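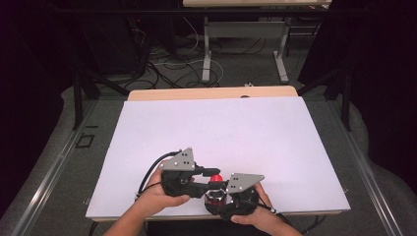
Pinza de mano sobre el tablero blanco, mesa de Erkance.

Asunto: Re: [gridgate-datos] Criterio para descartar demostraciones
Fecha: mayo de 2019

El mensaje anterior decía:

> Hemos revisado el lote 8 y el entrenamiento no converge igual
> que con el 5. La pérdida en validación se estanca pronto. Antes
> de tocar la red, ¿podéis confirmar si cambió algo en la toma?
> En Hekumex usamos los episodios tal como llegan al servidor,
> sin recortar el inicio.

Sí, hubo un cambio. Hasta el lote 5 cada episodio empezaba con la pinza ya en la pose de partida. Desde el 8 la grabación arranca antes, con el operador sujetando la pinza a dos manos, una en cada cuerpo, a poca altura sobre el tablero. Ese tramo no contiene tarea y conviene recortarlo. El script de Gridgate admite un umbral de velocidad; nosotros descartamos todo lo anterior al primer cruce.

Sobre los descartes, propongo lo siguiente:

- Episodio con menos de 40 muestras tras el recorte: fuera.
- Salto en la marca de tiempo entre los dos cuerpos de la pinza: fuera, sin interpolar.
- Tirón de cable visible en vídeo: se conserva, con etiqueta aparte.
- Intento fallido de agarre: se conserva. Güler los pide para el clasificador de éxito.

El tablero se deja sin objetos en las tomas de calibración. No mezclarlas con las de tarea, van en directorio propio y el índice del lote 8 las lista juntas por error. Subo el índice corregido con el lote 9.

Queda pendiente decidir si repetimos el 5 con el arranque nuevo. Yo no lo haría antes de julio.

--
Lista gridgate-datos
Para darse de baja, enviar un mensaje vacío con el asunto BAJA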